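Introduction to Psychology, evening course
Week 3 handout: Memory, and why yours is worse than you think
Tutor: Natanael Rezende, Skisatcombe Adult Learning
Thursday, October 11, 2018

Last week we did attention, and a fair number of you left during it. This week is memory. If you missed the session, these notes will give you the bones of it, though not the argument over whether dogs remember their holidays, which ran past the tea break and was settled by nobody's satisfaction, least of all the dog owners'.

1. Three words to keep apart

Psychologists talk about encoding, storage and retrieval. Encoding is getting the thing in. Storage is keeping it. Retrieval is getting it out again when your mother-in-law is standing in front of you and you need her new partner's name. Most people who complain of a bad memory assume the fault is in storage. Quite often the thing was never properly encoded, for the dull reason that you were thinking about something else when you were told it. You can't forget what you didn't take in, although this makes a poor defence at home.

Retrieval failures feel different. You know that you know. The name has two syllables and a "b" in it and will arrive at three in the morning. This is the tip-of-the-tongue state, and it has a respectable research literature, much of it produced by people who presumably had trouble remembering what they'd called their files.

2. Ebbinghaus and his syllables

Hermann Ebbinghaus published his book on memory in 1885. He wanted to study learning without meaning getting in the way, so he made up lists of nonsense syllables and learned them by heart, over and over, using himself as the only subject. He then tested himself after various delays by seeing how much less work it took to learn the list a second time. He called this the savings method. It is a clever measure, as it can pick up traces of learning even when you'd swear there was nothing left.

His forgetting curve drops steeply at first and then flattens out. In plain terms, you lose a great deal soon after learning and much less later on. What you still have after a week, you may well have for a good while.

Two warnings for the essay. First, one man learning gibberish in his study is a narrow base for a general law, though later work has produced curves of much the same shape. Second, please do not write that "we forget 50% of everything within an hour". The figure wanders about the internet without a source, and I have marked it in too many essays to be kind about it again.

3. Bartlett and the story that got tidied up

Frederic Bartlett, writing in 1932, thought nonsense syllables were a good way to find out about nonsense syllables. He gave his Cambridge participants a Native American folk tale, "The War of the Ghosts", and asked them to retell it after different intervals. The retellings got shorter and more conventional. Canoes became boats. The ghosts caused difficulty and were sometimes left out altogether, which is hard on ghosts who are in the title.

Bartlett's explanation was that we remember by rebuilding. We keep some pieces and fill in the rest from what he called a schema, a general sense of how such things usually go.
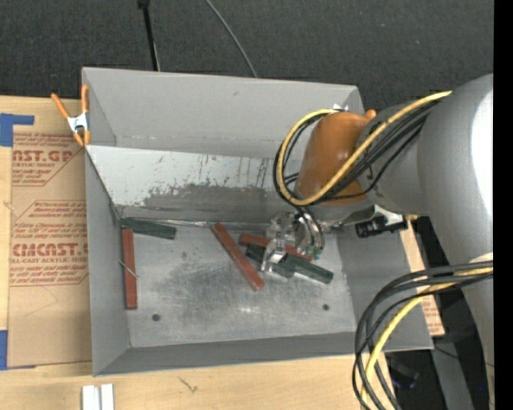
The schema idea does a lot of work in this course, so make sure you have it straight. Your schema for a dentist's waiting room contains chairs, old magazines and dread. Asked a month later what was in a particular waiting room, you'll probably report magazines whether there were any or not. You aren't lying. You are being helpful to yourself, in the way a keen assistant is helpful when he fills in the rest of your form for you.

4. Leading questions

Elizabeth Loftus and John Palmer (1974) showed people films of car accidents and then asked how fast the cars were going. Some were asked about the moment the cars "hit" each other, others about when they "smashed". The "smashed" group gave higher estimates. In a second experiment, people who'd had the "smashed" wording were more likely, a week later, to say they had seen broken glass. There was no broken glass in the film.

We did our own version in class with the word "queue" and a story about the Ridero bus. It didn't work. I put this down to the number of people in the room who had been on the Ridero bus that evening and had views.

5. What to do about it

The advice with the best evidence behind it is also the least popular. Test yourself, and spread the testing out. Reading your notes again feels like learning because the page looks familiar, and familiarity is pleasant. Shut the folder and write down what you can. It will be an unpleasant few minutes.

Highlighting on its own doesn't do much. I say this with regret, having seen some beautiful folders.

For next time

Read the memory chapter in the set book, stopping at page 88 (the part after that is brain anatomy, and we'll get to it when we get to it). Then do both of these:

- Write half a page on your first day at school. Afterwards, underline anything you may have got from a photograph or a relative.
- Without looking back, write out Bartlett's main claim in two sentences. Then look back.

Essay 1 is still due on the date given in September. The title is "Is remembering more like replaying or rebuilding?" and "both" is an acceptable answer only if it goes on for longer than one word. Leave paper copies in the tray in the Sondari Room. The Ntuli Room also has a tray, but it belongs to watercolours and they have asked us to stop.

Skisatcombe Adult Learning | Course code 2697 | Contact the office | © 2018 | Back to top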